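Walkway distance around open arm cells - what do you all use?
Posted in: Lab Safety and Practice

kassa_bench wrote:
April 19, 2025
We're rewriting our house rules at Endulstead and I'm stuck on walkways. The draft says 900 mm between any powered arm and a path people use. Noreen Talpur wants it measured from full reach, with the tool on. I've been measuring from the base, oops.

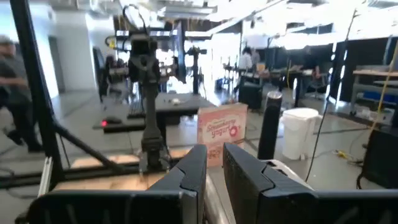 Page 1 of 2

kassa_bench wrote:
Somebody's walking past on the left there, and that's the kind of traffic I mean. Do you stop the arm every time?

bistov21 wrote:
Noreen's right. Full reach plus gripper, always! We had 700 at slow speed and went back up in October.

tisesine wrote:
Gonna disagree a little - a fixed number is lazy. Speed and stopping time matter way more than a tape line. Do the math per arm. Ours came out to 1,038 for one of them.

bistov21 wrote:
Sure, but visitors can't do math on your arm. They can see tape.

kassa_bench wrote:
OK so tape at the worst case, measured from full reach? I'll run that by Noreen. Still want an answer on the stopping thing.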